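We use cookies to remember your settings. Accept | Manage

Home Arm Build, Handout 2: First Moves
Prerus shared workshop, notes for the evening course
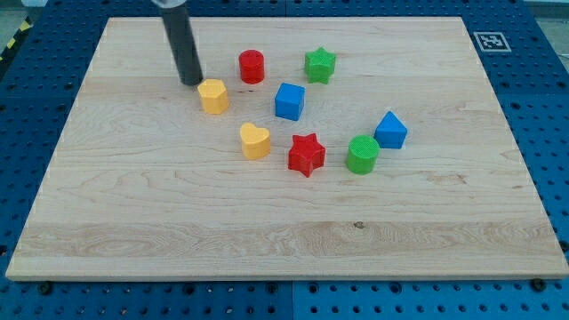

Before you start, check that your arm is fixed well to its base. A loose base makes every position wrong, and you will search for the mistake in the code for a long time.

Homing. Switch on the Wragg driver and let the arm find its zero. My own arm reads 2,125 steps at the shoulder and some 1,155 at the elbow. Yours will be different — write them inside the lid of your kit.

Approach height. Teach the point above the block first, then the point at the block. Move between them slowly. For colour sorting, begin with the cube and the cylinders. Stars and hearts are harder to hold, so please leave them for later.

Homework: save three positions under your own name and bring the file.

Related handouts
Wiring the Prekis power board
Choosing a gripper for Rarura kits
Belt tension for beginners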